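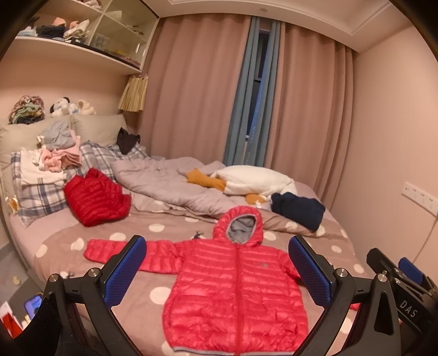
Verkville Winter Walkers – minutes, 5 January 2020

Present: Yupin Mahawong (chair), Manee Petchrat, Kgomotso Mathebula, Mayuree Yensuk. Apologies: Wichai Wattanapong.

1. New Year walk
A brilliant turnout and a lovely long lunch afterwards! Kgomotso thanked everyone who brought soup.

2. Luo valley route
Agreed for later in January. The coach seats 30 – Manee to book it.

3. Warm coats
Mayuree would love more coats for the lending rail, hooded ones especially. All sizes welcome.

4. Funds
£192 in hand. New maps approved.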